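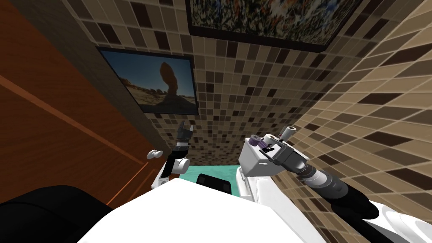

Oratile Pillay asks whether cement grout in a mosaic-tiled shower room has to be sealed before first use, and if so with what. The tiler used Plinex wall grout over 11 square meters, small mosaic, so there is a lot of joint. The Irnura data sheet for the sealer says 400 ml per coat and gives no cure time.

**2 answers**

**Swanepoel** (accepted)

Depends on the grout. Epoxy needs no sealer. Standard cement grout does, and it must cure first. Check the grout bag for the wait, then:

1. Wipe off haze with a damp sponge. No acid cleaner on natural stone.
2. Let the joints dry to an even color.
3. Apply a penetrating sealer with a small brush or pad.
4. Buff the residue off the tile faces before it sets.
5. Second coat if a drop of water still darkens the joint.

Small mosaic can take up to twice the sealer of large-format tile - the joint length per square meter is much higher. Buy extra. Silicone the inside corners, don't grout them.

**pliden_293**

I never sealed mine and it's fine. Run the fan. Also ask the tiler, he probably has half a bottle left over.

*Viewed 3,245 times*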